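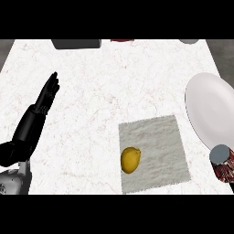

Randomizing a Tabletop Scene Without Ruining It

Every simulated kitchen starts out looking the way the person who built it wanted it to look. Then you train a policy in it, and the policy learns that lemons live at one particular spot on one particular cloth, and you have built a very expensive lemon-spot detector.

The usual cure is to shuffle things at every reset. The usual way of doing it is a loop that picks random positions, and the usual result is a plate halfway inside a can and physics that responds by firing both into the next room. What follows is the method we settled on for Tedeo, our scene tool, after I had written the bad version twice.

You will need a scene that loads and runs, a simulator that lets you query contacts, and a hand or gripper that reaches most of the table. Any physics engine will do. The steps assume meters, with z pointing up. If your z points sideways, you have my sympathy.

Step 1. Sort your objects into three groups

Fixed: the table, the floor, the robot base. These never move.

Scenery: plates, cans, whatever sits along the far edge. These may move, but the task doesn't care where they end up.

Task objects: the things the instruction mentions. For "put the lemon on the plate", that is the lemon and the plate, so the plate has to come out of scenery. I forgot this once and spent an afternoon admiring a policy with a success rate of zero.

Put the groups in the scene file, not in the reset code. Mirjana Jurić made this rule after finding three lists of task objects in three files, all different and all mine.

Step 2. Place supports before the things they support

A cloth with a lemon on it is one decision followed by another. Pick the cloth's position and rotation first. Then pick the lemon's position in the cloth's own coordinates, and transform it to the world at the end. If you sample both in world coordinates, the lemon ends up next to the cloth and your instruction is a lie.

Keep a margin from the border of the support. We use half the object's width. You can go smaller if you like, since a lemon with its side right at the border of a cloth makes a perfectly good test case. With a plate, the same thing makes a rolling lemon.

Step 3. Sample, check, reject

For each object, draw a position and a yaw angle. Check its footprint against everything already placed. If they overlap, draw again. Do the largest objects first, or the plate will be looking for a parking space in a full lot.

Set a limit on the number of tries. Ours is 200 per object, after which we throw out the whole layout and start over. Without a limit, one crowded scene will hang your training run overnight, and the log will contain a single cheerful line saying "resetting".

Use footprints that are slightly too big. Bounding circles are fine for cans and fruit. For a long cloth they waste a lot of table, so use a rotated rectangle there.

Step 4. Let it settle

Spawn each loose object a few millimeters above its support and step the physics with the robot frozen. Wait until every velocity is below your threshold, then check that each object is still where you think it is. Anything on the floor means a rejected layout.

Todor Perić prefers to skip the drop and place objects exactly on the surface. This works until you meet a mesh whose origin is in a creative location. The Moleck asset pack we use has several.

Step 5. Check that the arm can reach

Run your inverse kinematics for a grasp pose over each task object, and for a release pose over the target. Do this from the starting pose you really use. An object can be well inside the arm's range and still need an elbow angle that goes through the table.

Step 6. Save the seed

Write down the seed for every layout, including the rejected ones. When somebody says "episode 572 looks weird", you want to be able to load episode 572 and agree with them.

Common problems

Everything clusters in the middle. Your margins are too large, or you are sampling radius uniformly. Take the square root of the random number first.

Objects shiver after settling. The collision mesh is probably too detailed. Swap in a convex hull and see if it calms down.

Resets got slow. Print the rejection count per object. One of them will be far worse than the rest, and in our case it was the plate – it always is. Shrink its footprint margin or clear out some scenery.

Colors and lighting come next, in a separate page. Get the layouts stable first, or you will be debugging in the dark, and with our first lighting script I mean that literally.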